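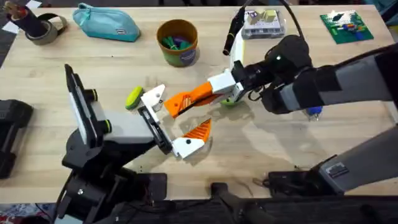 Figure 3. Tabletop with two robot arms and small household objects along the far edge.

3.2 Survey design and sampling

The household survey was carried out in the three districts of Tutmont, Gakau and Harahap. All three are supplied by the Leltlow reservoir but differ in the age of their distribution mains. Addresses were drawn from the billing register after removing commercial accounts and properties with no recorded consumption in the previous two quarters. The resulting list held 2,597 addresses. From this list a stratified sample of 252 households was selected, with strata defined by district and by dwelling type (detached, terraced, flat). Flats sharing a single meter were treated as one unit and weighted accordingly in the analysis.

Each household kept a water diary for two weeks in October. The diary recorded the time of each use at the kitchen tap, the purpose of the use in the respondent's own words, and whether the tap was left running throughout. Purposes were later coded into nine categories by two coders working separately. Disagreements were settled by discussion, and the original wording was kept alongside the final code. Uses shorter than five seconds were not requested, as piloting had shown that respondents recorded them unevenly.

Meter readings were taken at the start and end of the diary period. Where the diary total and the metered total differed by more than a quarter, the household was contacted again and asked about outdoor use, leaks and visitors. Diaries that remained unexplained after this contact were excluded. The final data set contains 112 complete diaries from Tutmont and Gakau together and 45 from Harahap. The lower return in Harahap is taken up in Section 5.

3.3 Treatment of hand washing and wiping

Hand washing and the wiping of surfaces presented a coding difficulty. Respondents often entered both under one heading, such as "cleaning up" or "clearing the table", and the volumes involved differ considerably. An entry was coded as hand washing where the wording mentioned hands, or where it followed directly on an entry for food preparation, gardening or craft work. All other entries of this type were coded as surface cleaning. Craft work was included in the list after the pilot, in which households with children under ten reported frequent rinsing after painting and modelling.
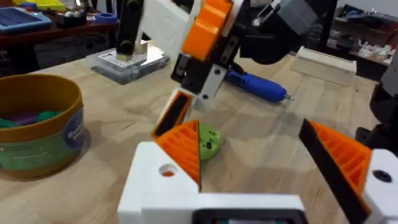

Figure 4. Green modelling clay with dark specks on a light wooden tabletop.

The effect of this rule was tested by recoding all ambiguous entries as surface cleaning and repeating the estimates in Table 2. The mean daily volume for hand washing fell in each district, most clearly in Gakau, but the ranking of the districts did not change. The rule was therefore retained. Estimates for surface cleaning should be read with more care, particularly for flats on shared meters, where the diary of one household cannot be checked against a reading of its own.

3.4 Estimation

Daily volumes were estimated by multiplying the recorded duration of each use by the flow rate measured at the kitchen tap during the first visit. Flow was measured three times with the tap fully open and the median taken. For uses in which the respondent reported a partly open tap, a reduction factor was applied by category.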